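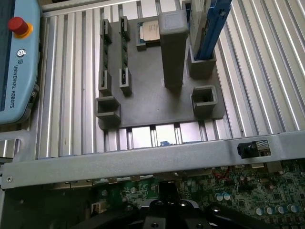
Memory modules and a processor in their holders on a gray fixture plate.

The Drergate Museum will reopen its gallery of late medieval painting in April, following 2 years of conservation work. The centerpiece of the new display is the Wallitz Altarpiece, an oak panel painting by an unidentified artist active in the Rhineland. Its two wings, which show the Nativity and the Adoration of the Magi, will hang beside the central Crucifixion for the first time since the museum acquired them.

Conservators removed a layer of yellowed varnish from all three panels and secured areas of lifting paint. The blue of the Virgin's robe – long hidden under later overpainting – has been recovered in full.
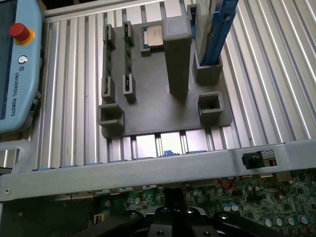 The gallery will present 29 works in total, among them a carved Saint Barbara on loan from the Szczepańska Collection. Labels have been rewritten in plain language and explain the religious subjects for visitors who may not know them. An illustrated catalog, published by Lorkura in an edition of 2000 copies, will be sold in the museum shop.

Admission on the opening Wednesday is free. Guided tours begin at 11 a.m. and are limited to 100 visitors over the course of the day.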